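Review: Zuvelow, a training method for two-camera picking in simulation
By Dulce Zepeda
2023-12-22

I have used the Zuvelow method since November, and I promised some colleagues to write down what I think of it. It is a method for teaching a robot arm to pick up household objects, and it is released together with the training code and a set of simulated table scenes. The authors say it works best when the arm has two views: one close view that looks down on the table, and one wider view that shows the arm and the table together. I tested only this two-view version, and only in simulation. My opinion about real arms will have to wait.

What the method does

Many learning methods that I tried before put all camera views into one network with equal weight. Zuvelow does it differently. At every step a small part of the network decides how much to trust each view. When the gripper is far from the table, it should listen mostly to the wide view. When the fingers come near to an object, the close view should win. The idea is simple and I was surprised how well the paper explains it. There are only two equations which I had to read more than once.

The training needs demonstrations. The package has 300 of them for the table task, and you can record your own with a keyboard or a 3D mouse. I used the ones in the package first, and afterwards I added 43 of my own, all for the ball in the basket, which is the task I care about.

Installing and training

Installation took me one evening. The instructions are clear, but they ask for an older version of the Flaveck physics library, and the newer one gives an error message which does not mention the version at all. Please check this first and save yourself the evening. After that, everything ran on one graphics card of medium price. Training finished overnight, and the log files are easy to read.

I like that the scenes can be edited in one text file. You can move the basket, exchange the floor, or turn off an object with one line. I would like the same comfort for the lights, which are hidden in a separate file with very short names.

How it picks

The task I used most has a small ball inside a basket with side walls, and other things standing near on the same table. It looks easy. The difficulty is that the arm must come down between the walls, and a can stands close to the front wall, so a careless approach from the front will push it.
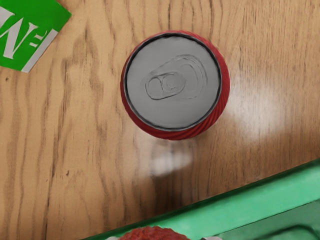
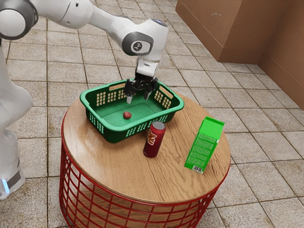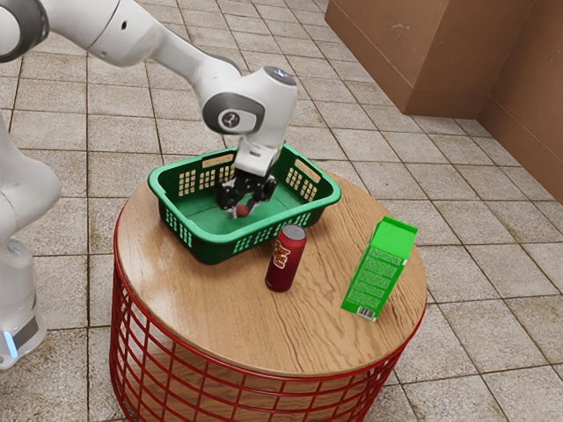
Close view of the can from above (first); wide view with the gripper above the basket (second) and with the fingers at the ball (third).

I ran 607 trials with the network trained on the package demonstrations alone, and then the same number with my own added. The first network was good with the approach and weak with the last few centimetres. It often stopped a little too high and closed the fingers on air. With my demonstrations this happened much less, and I would call the result reliable for a ball that lies in the middle of the basket. In the corners it is still poor. The wrist comes too near to the wall, and then the arm waits, goes up, and tries the same thing again.

The can was a pleasant surprise. I expected it to fall often, but the arm learned to come from the back side and leave it alone. When I moved the can to the other side of the basket, the behaviour stayed good. When I put two cans, it became nervous, and I do not have a better word for it.

The trust between the views

The package can draw a curve of the trust value during a trial — this is my favourite part. In good trials the curve changes slowly from the wide view to the close one. In bad trials it jumps up and down, and usually you see the jump before you see the mistake. I now look at the curve first and at the video second.

One weak point is shiny surfaces. On a glossy wooden table the close view contains bright reflections, and the trust value goes down when a bright patch comes near the object. I changed to a dull table material and the curve became calm. The paper has one sentence about this in the appendix. I think it deserves a full section, with numbers.

Compared with Dogbe

Before this I worked with Dogbe, which uses one wide view only. Dogbe is faster to train and much easier to understand when something breaks. For objects on an open table I would still use it. For anything inside a box or a basket, Zuvelow is clearly better in my tests, and I have not gone back.

Small complaints

The random seed is fixed at 1414 in three different files, and if you change only one of them, your runs are not comparable. The evaluation script saves the videos but not the settings that were used. The Hovton object set is supported, but some of its larger objects are too wide for the gripper and the script does not warn you.

Would I recommend it?

Yes, if you work with containers and have some patience with configuration files. Beginners should start with the ready scenes and record their own demonstrations only when the first training works. I will repeat the corner trials when the next version is out, and add the results on this page.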